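**Ticket 32 — Susell two-arm folding kit, fingertip wrap and grip**

Opened by Jozefína Čierny. Status: open, trial unit.

First off, we're having a great time with this kit! The arms went together in an afternoon and the folding routine loaded on the first try. My one problem is grip. On thin knits the fingers close and the fabric sometimes slides right out.

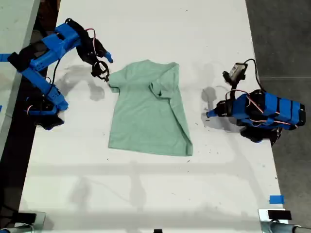 Lirnholm, October 6, 2023

Ran 14 folds with the stock closing force. Sleeves went in fine, but the hem slipped on 7 of them. I raised the force one step and it got better, though the fuzzy tips shed little dark bits on the table. Is that normal for new tips? 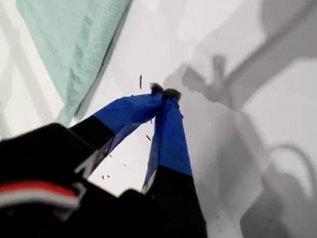

Lirnholm, still October

Checked finger alignment with the closing test in the manual. The tips meet. I also pressed down the blue covering where it had creased (it creases again pretty fast, so I'd love to know if there's a better way to put it on).

The closing test can repeat up to 200 times without stopping — very handy, and I left it going over lunch.

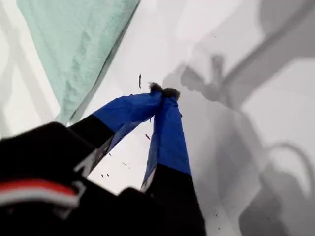

Next I turned off "soft close" in the Jalora panel and slowed the approach. Big difference on thicker fabric. The lower jaw now gets under the edge while the upper one presses down, and I love watching it work. Thin knits are still hit or miss.

Logs from both arms are attached. Left arm firmware is the September build, right arm is the one before it.

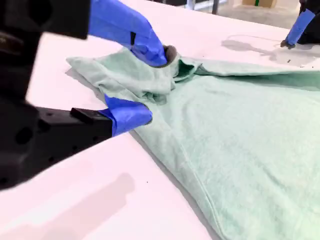
Hye-jin Ok: Thanks for such a clear log! Please put the September build on the right arm too, then redo the force calibration on both. Some shedding is expected with new tips. Wipe the table between runs and tell us if it keeps up. For the covering, start wrapping at the tip end and keep it snug. I'm sending a spare set of tips with the next shipment.

Will do, updating the right arm tonight.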